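Subject: Re: [Geltcombe Wine Circle] Proposal for the January trip – Vivau and Arrieta
Date: October 8, 2019

Morning all,

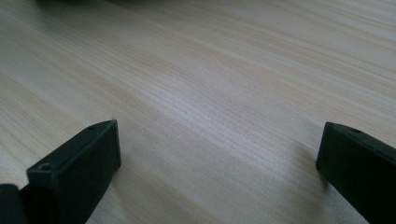 I've read Esperanza's proposal twice now and I'm still not persuaded, so I'll say why on the list where everybody can have a go at me. I'm leaving her message in below in full for those who had trouble with the attachment.

First, the price. 280 pounds a head sounds reasonable until you look at what is in it. Two nights, breakfast, the coach from the airport and "tastings at both estates". No flights. No dinners, apart from the one at Arrieta, and that one is described as a "light supper with paired wines", which in my experience means five slices of ham and a lecture. By the time you've paid for getting there and eaten properly on the Friday you will have doubled it.

Second, Vivau. I went there under my own steam a few years ago, before they built the visitor centre, and had a very decent morning. A man in a boiler suit took us round the tanks, drew off whatever we pointed at and sold us a case each at the gate. From what I can see on their site the tour now starts with a film. There is a "sensory corridor". You get four pours at the end, and the old-vine white, the only thing of theirs I would cross the road for, costs extra. Has anyone on this list been since the change? I'd like to hear from somebody who paid for their own ticket, as the write-ups I've found all seem to be by people who were given lunch.

Third, the wine itself. We are told Arrieta's top red comes from a plot at 611 metres and that this accounts for its "nervous freshness". Perhaps. We had that same red at the blind tasting in the spring, in the flight with the two cheaper bottles from Keker, and most of the room put it last. I have my notes here. I wrote "jam, wood, more wood". Several of those who are now keen on the trip wrote much the same, and I've been too polite to name them so far. Height above sea level doesn't help much if you then leave the stuff in new oak till it tastes of furniture.

Fourth, January. I understand that it's the quiet season and the estates are glad of the company. But the vines will be bare, the cellar work mostly done, and it gets dark early. A walk through the vineyard is down for four in the afternoon. I'd take a good torch.

What I'd ask for before anyone sends a deposit:

- a written list of which wines are poured at each place, with vintages
- whether the old-vine white at Vivau can be included, and what it costs if it can't
- what happens to the deposit if we don't get to 12 people
- the name of the hotel. "A comfortable three-star nearby" could be anything, and nearby to what?

I would also put in a word for Keker as a third stop, or even in place of Vivau. They are small, they don't charge for tastings if you buy a few bottles, and the last time I wrote to them somebody replied the same afternoon in better English than mine. It would mean the coach going round the other side of the valley, so I don't know what that does to the quote.

I'm not trying to sink it. I'd like to go. I came back from the last one with a sore head and 18 bottles I'm still pleased with, and Esperanza did all the work on that one too, for which I don't think we thanked her enough. But the last one was planned by us, and this one reads to me as if it was planned by Vivau's marketing department.

One small thing about next month's tasting while I'm writing: could people please rinse the spittoons before stacking them. And whoever took home the long corkscrew with the black handle, it's mine.

Graham

Esperanza Requena wrote:

> Dear all,
>
> After some to and fro with both estates I have a proposal for our
> winter trip. We would fly out on the Friday morning, visit Vivau
> that afternoon (guided tour and tasting, then a walk in the vines
> at four), and spend the whole of Saturday at Arrieta, with a
> light supper with paired wines in the old press house.
> Sunday is free until the coach leaves for the airport.
>
> The price is 280 pounds each, sharing a room, with two nights in a
> comfortable three-star nearby. Flights are not included, as some
> of you like to use your points. Arrieta have promised us the red
> from their highest plot, at 611 metres, with its nervous
> freshness, and they will open an older vintage if we ask nicely.
>
> We need 12 people to hold the group rate. I have seven names
> already. Please tell me by the end of the month if you want to
> come, and also if you don't eat meat, because the kitchen there
> likes to know early.
>
> Best wishes,
> Esperanza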